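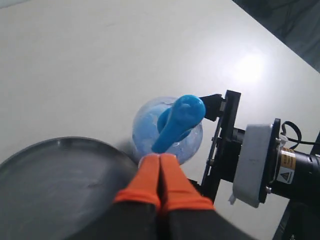

Transparent stuff is still where most grippers fall over, and Nazanin Safavi wants to see the failure logs before she gets excited about any of it. That was her reply Wednesday after Ellosard put out a new release of Mivham, its grasp planning software. "Show me the runs where it guessed wrong," she wrote. Fair enough. The logs are promised for July.

What's new: Mivham no longer waits for a full depth map before it plans. Clear plastic and water tend to punch holes in depth data, and the old version would fill those holes with flat surface and plan straight through them. The new one marks them as unknown and keeps the fingers out till a second view comes in, from the wrist or from the fixed camera. Then it replans. Planning step is down to 80 milliseconds on the company's own bench machine, it says. No outside numbers yet.

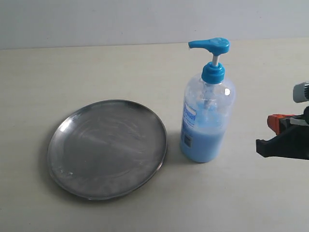

The two camera feeds also get merged differently. Before, the fixed view won every argument. Now each one carries a confidence score per region and the planner takes whichever is higher, so a bad reflection in one view shouldn't drag the whole plan off. Operators can overide the scores by hand in Gaillard, the viewer that ships with it. Gaillard got a timeline too, finally, with camera images and joint positions scrubbing together.

Training set for the release was 3554 teleoperated episodes, with 144 held back for testing. Ellosard hasn't given a success rate on those. Asked twice, got "soon."
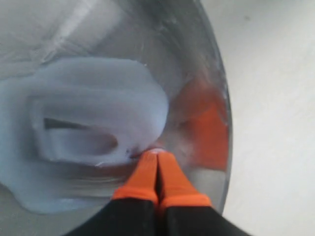 Contact under water is the part marked experimental. It's off by default, and the release notes warn that edge estimates can shift when the surface is moving. Closing speed gets capped in that mode, and the cap can't be raised from the config file.

Existing users have 31 days to move off the old planner API. Anyone running the Viltetti driver needs to update that frist or the gripper won't register at startup. Download is up now, docs still partly the old ones.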